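Arncombe Robotics Club Tackles the Utility Closet

Posted in July by the Clundthorpe Page staff writer
Print | E-mail

Home | News | Schools | Clubs | Calendar 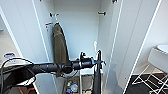

I went over to the Arncombe student robotics club expecting to see something race around a gym floor, and instead I spent most of my afternoon watching people get very worked up over housework. I loved it!

The club's project this summer is called Gashi, and the goal is to get a robot to put cleaning gear away and take it back out again. Closets are the hard part, I was told more than once. There's an ironing board on a hook, bottles down on the floor, doors that swing out on both sides – and the robot has to deal with a long black handle in the middle of all that. I can barely manage my own closet, so I was sympathetic.

There are 5 students on the programming side and 2 who look after the gripper, and they argue the way my cousins argue over cards. The big debate while I was there was how tightly to hold a handle. Too loose and it swings, too tight and the arm fights itself when it tries to turn (I'm repeating this, I don't claim to understand it).

The club has logged 1,324 practice grabs since spring. They keep the tally on a whiteboard by the door, and a student let me add a mark, so I suppose I'm part of the team now.

All of this is leading up to the Paltell Challenge in Clundthorpe, where school teams run their robots through household chores in front of judges. Arncombe has entered 5 of the tasks this year, with the closet one counting for the most points. Last year the club only tried table clearing and came home with a ribbon and a broken plate.

Practice starts at 3:30 p.m. in the home skills room, and visitors are welcome as long as they stay behind the tape. Bring a snack – the students go through them fast.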